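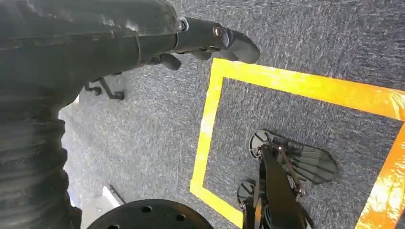 Chapter 7

Where Does the Money Go? Fixed Costs, Variable Costs, and the Price of a Jar of Jam

I used to make jam. I made a lot of it, in a rented kitchen behind a bakery, and for most of a year I was sure I was making money. People bought the jars, the cash box was full at the end of each market, and I had a nice logo (a plum with a leaf, drawn by me, a bit lopsided). Then one January evening I sat down with a shoebox of receipts and a calculator and found out that I'd been paying people to eat my jam. Not a lot per jar, but I'd sold plenty of jars!

I'm telling you this at the start of a chapter on costs because I think most of us learn this stuff the embarrassing way, and you may as well learn it from my shoebox. In Chapter 6 we looked at revenue, the money coming in. Revenue is the fun part. You can see it, you can count it at the market table, and it makes you feel like a business owner. Costs are sneakier. Some of them show up every time you make something, some show up once a month no matter what you do, and a few wait until you've forgotten all about them (hello, insurance renewal).

Let's sort them out.

7.1 Two kinds of cost

A variable cost goes up when you make more and down when you make less. For my jam, that was fruit, sugar, lids, labels, and the jars themselves. If I made no jam in a given week, I bought no plums.

A fixed cost stays the same however much you make, at least for a while. My kitchen rent was $520 a month. The landlord didn't care whether I filled the shelves or spent the whole month in bed with the flu, the rent was still $520. Same with the permit and the market stall fee.

I like to ask myself one question when I can't decide which pile a receipt belongs in: if I'd made one more jar, would this bill have been bigger? If yes, it's variable. If no, it's fixed. It works nearly every time, and we'll get to the awkward ones (electricity, mostly) in section 7.4.

Now watch what happens to that rent when you spread it out. If I made 100 jars in a month, each one had to carry $5.20 of rent before I'd bought a single plum. I was selling them for $6. You can see where this is going, and I wish I had. With 520 jars, the rent share drops to just $1 a jar, and suddenly there's some room to pay for fruit. The rent itself hasn't moved a penny. Economists call that share the average fixed cost, and you find it by dividing total fixed cost by the number of units made.

Average fixed cost = total fixed cost ÷ quantity

Try it yourself with a few other quantities and sketch the results on a graph. The line drops fast at first and then gets flatter and flatter, and it never quite touches zero. Keep that sketch, we'll add two more lines to it before we're done.

7.2 Meet Ornier

My jam business is too small and too sad to carry a whole chapter, so from here on we'll follow a company called Ornier, which makes canvas backpacks in a town called Senano. Ornier buys its cloth from one supplier, Jafarzadeh, and pays by the yard. It rents its workshop by the year. Last year it made 2273 backpacks, and the owners want to know whether making more would help or hurt.

Before you read on, take out a sheet of paper and make two columns, one for fixed and one for variable. Then put each of these where you think it goes:

Canvas from Jafarzadeh
Workshop rent
Thread and buckles
The website
Sewing pay, by the finished bag
The manager's yearly salary
Shipping boxes

Use a pencil. When my own class does this, the sewing pay starts the longest argument, and I let it run. Some students say wages are fixed because people have to be paid. Others notice that the pay here depends on each finished bag. Look at the wording again, then decide which side you're on and write a sentence next to it saying why. You'll need that sentence in section 7.3, where Ornier thinks about switching to hourly pay and your two columns have to change.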